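Catalytic converters, two-dollar saw blades and a porch light: a talk with Roya Taheri

Roya Taheri has eleven minutes before she has to be back on the phones. She says so twice while sitting down. Coffee in a paper cup, lid off, a stack of claim forms under one elbow.

Taheri runs the front desk at Quintana, a repair garage on the east side of Niltthorpe, and since May she has kept a list of every stolen catalytic converter that came through the door. Or didn't come through the door, I guess. Every car that came in without one.

"Thirty-three," she says. "That's just us. One garage. Sivwood's got their own list and theirs is longer."

How does she know a car's been hit before anyone looks under it?

"You hear it from the street. Sounds like a tractor. People pull in and they're shouting over their own car, and half of them think the muffler fell off. I had a lady who drove it like that for two days. I said ma'am, somebody cut that out of there."

The cuts are fast. Taheri has watched one on a customer's doorbell video, start to finish, and the thief was gone before the porch light timed out. Small crossover, parked nose out. Guy slides under, another one sits in the car with the engine running. "He had a cushion for his knees. That made me mad, I don't know why. The cushion."

The bill is what hurts. A customer of hers, Jabari Rotich, drives an older hybrid to a night shift and got quoted $2,000 for the part and labor. His deductible is $1,000. He paid it, and then in the same parking lot they took the new one.

Rotich confirmed this by phone later, sounding tired. "I park under the light now. I was parked under the light the second time too."

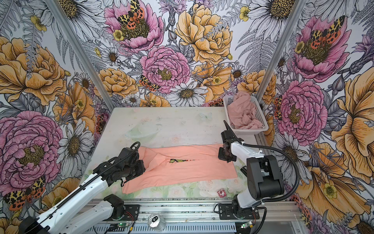

Two robot arms folding a peach-colored shirt.

Back to Taheri, who by this point is answering questions while looking for a pen.

On the police: she isn't angry with them, mostly. Armelle Besnard, the detective who has the converter cases in Niltthorpe, comes by the garage and takes copies of the list. Two men were arrested last month after a traffic stop, saws and a floor jack in the trunk, and officers later went through a rented storage unit and found 227 converters stacked in there. Most can't be matched to a car.

"That's the whole problem," Taheri says. "No number on it. You can have a pile to the ceiling and you still got to prove whose they are."

Besnard, reached between two meetings, said pretty much the same. "If it's etched I can make a phone call and I have a victim. If it's not etched I have a piece of metal." She wouldn't talk about the two men. Case is open, both have lawyers.

So the garage started etching. Plate number on the shell, bright heat-proof paint over the top. Free if the car's already on the lift. Baptiste Ferrand does most of them, when he isn't doing brakes, and he'll tell you the paint matters more then the number. His idea is that a buyer sees orange and doesn't want the trouble.

Does it work? Taheri shrugs. "We haven't had a painted one come back missing. Maybe they will. Ask me in the winter."

What about the shields, the metal plates you bolt on underneath? She sells them, so grain of salt, she says. There's one called the Prestance that the shop likes. It slows a guy down. It also slows down the mechanic at your next oil change, and you'll pay for that too.

And the scrap buyers? Long pause.

"Somebody's paying cash. I'm not going to say names. But a kid with four of them in a backpack didn't get them off his own cars."

Her boss, Agathe Charpentier, wants the town to make yards hold a converter and copy an ID before any money changes hands. Charpentier has asked for time at the next council meeting. Taheri will probly go along and bring the list.

Last question, she's already standing. What does she drive?

"A pickup. High off the ground, they love those, you don't even need a jack." She puts the lid on the coffee. "It's painted. I park it against the wall, and I check it every morning before I put the key in."

Phone's ringing. She takes it in the hallway, and from the first question she asks, "Is it loud?", that could be number 34.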